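Woltent Manipulation Data Program
Progress report to Feststead, second reporting period
Submitted Tuesday, January 21, 2025
Prepared by Sheyla Bedoya, Program Lead

1. Status at the close of the period

Collection of demonstrations with the paired hand-held grippers continued through the period, with one interruption in December. The interruption followed a tracking fault that was traced to a mounting on the gripper body. A minor hand injury was recorded during the same weeks. Both matters are set out below, together with the corrective work and its effect on the delivery plan.

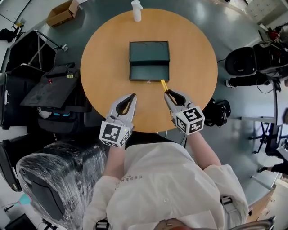
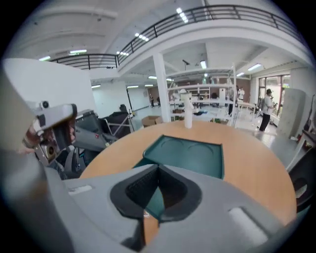
Tabletop task with the two hand-held grippers and the teal tray.

2. Description of the fault

The tabletop tasks require the operator to pick up small items and place them in or on the tray, using both grippers. The position of each gripper is estimated from its own camera and is checked against the printed marker block fixed to the body. In the first week of December, Margus Mägi found during routine review that the two estimates for the right gripper no longer agreed. The difference was small at the start of a session and grew as the session went on. Recordings from the left gripper were not affected.

The discrepancy did not trigger the automatic check. The check had been set to compare the two estimates only at the beginning of each recording, when the error was still within the limit. As a result, 230 recordings were accepted that should have been held for review.

3. Cause

Ülle Luik examined the right gripper after it was withdrawn from use. The marker block is held by a clip and a single screw. The screw had worked loose, and the block was able to turn slightly whenever the fingers closed firmly on an object. The movement could not be felt by the operator. The left gripper was opened for comparison and its screw was found to be tight.

The maintenance record shows that the right gripper had been reassembled after a finger pad was replaced. The written procedure for that job did not call for the marker block to be checked afterward. We regard this omission as the underlying cause. The technician followed the procedure as it stood.

4. Safety matter

On the second day of the investigation, an operator received a pinch to the index finger while clearing an object from the right gripper. The skin was not broken, first aid was given on site, and the operator returned to work the same day. The operator had reached between the fingers while still holding the trigger with the other hand.

The event was entered in the incident log and reported to Elīna Lukoševičius, who is responsible for health and safety at the Zamora site. Her review found no defect in the trigger. It did find that the induction for new operators covers posture, breaks and strap adjustment in detail but gives only one sentence to clearing a jam. She also asked that bags, cases and cables be kept farther from the operator's chair during sessions. This second point was unrelated to the injury.

5. Corrective actions

Completed:
The screw on both grippers has been replaced with a locking type, and a paint line now shows whether the block has turned.
The automatic check compares the two estimates throughout each recording and stops the session if they separate.
The pad replacement procedure includes a marker check, signed by a second person.
Operators set the gripper down and release the trigger before clearing any object by hand. All current operators have been retrained.

Open:
A one-piece mounting has been ordered from Fadau. Delivery is expected before the end of the next period. Until it is fitted, the paint line is inspected at the start of every shift.
The revised induction text is with Ms. Lukoševičius for approval.

6. Effect on deliverables

Of the 230 recordings held, 100 have been corrected using the camera estimate alone and have passed review. The remainder will be recorded again. The total of 700 accepted recordings due under the agreement is unchanged, but we request that the due date for this deliverable be moved back by 2 weeks. No additional funds are requested. The replacement parts and the repeated sessions will be met from the existing equipment and staffing lines.

Ottmar Weidemann has confirmed that the analysis work can proceed on the left gripper data in the meantime, and the interim analysis report will be submitted on its original date.

7. Decision requested

Feststead is asked to approve the revised date in section 6 and to confirm whether the corrected recordings should be marked separately in the delivered set. Our preference is to mark them. The incident log entry and the revised maintenance procedure are available on request from the program office.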